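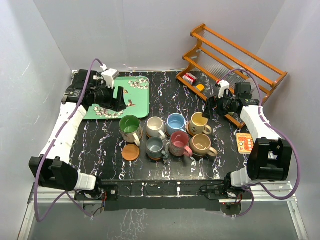
Figure 2. The two-arm cell with mugs, saucers and tray on the marbled top.

3.1 Gathering the examples

I'll admit we began Plarkov with far too tidy a table. Our first batch in November had one mug and one saucer, and the policy learned that layout and very little else. So we went shopping! The cell now gets a proper jumble of mugs in different colours (Figure 2), and we shuffle them between takes — saucers too, and the odd coaster.

Each arm carries a small camera by its gripper, and I keep both views along with the joint readings. We recorded 1431 takes this way and threw out 321, mostly for dropped frames or my own clumsy driving. Another 58 went into a held-out set, which I haven't let the model near. Handles were the fiddly bit, and I come back to them in Section 4.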